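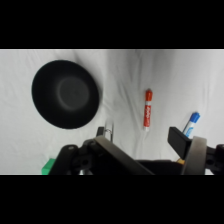
By Mahfuz Abeysekara
Neighborhood Reporter
4 Apr 2023

We use cookies to remember your settings and see which stories get read. Accept all | Manage choices

The Hevley household swap is back, and if your kitchen cabinets look anything like mine, this is good news! The swap reopened this morning in its new home, the back room of the old Cotanik building on Telletti Street, after being shut since November while the roof over the previous place got fixed.

I went over with a bag of mugs I've been meaning to part with for ages. The room is smaller than the old one but a lot easier to find (the old one was behind the tire shop, and I missed the door every single time). There's a long black curtain, a table covered in white, and whatever people want to put on it. I like the white. Dark stuff used to vanish on that brown folding table, and I once went home without a perfectly good skillet I'd set my heart on.

The rules have changed a little. You can take up to eight things per visit, and large furniture is out for now because of the narrow hallway. Kitchenware, desk supplies and small toys are all welcome. Dry-erase markers go fast, so if you teach or have kids doing math at the kitchen table, come early. I spotted a red one and a blue one and showed great restraint. The saucepan I did not leave alone for long. I picked it up, put it down, walked over to the books, and came back to look at the handle again, two thin metal rods side by side, just like the one my aunt had on her stove.
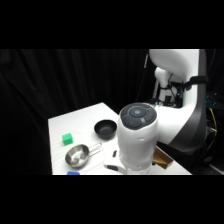
Do I have to bring something to take something home?
You're free to take things without leaving anything behind, and you can drop items off without taking any. Just make sure whatever you bring is clean and works.

The swap is run by the Munasinghe Neighborhood Fund, which pays the rent and keeps a tally at the door. Its last full year in the old location saw 3,525 items find a new home, and the fund is hoping to pass that in the new room. I wouldn't bet against it, given the size of the crowd waiting to get in (and the number of boxes they were carrying).

Doors open at 9 and close at 2, four days a week, with the schedule posted by the front entrance. Parking is on the street only. If you have a lot to donate, call first so there's somebody to help you carry it in. Glass should be wrapped, and knives need to be handed over at the door.

My mugs are looking for a new owner, by the way. One has a chip, but it's on the bottom.

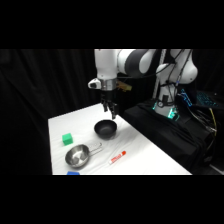
A black bowl on the white table at the Hevley household swap.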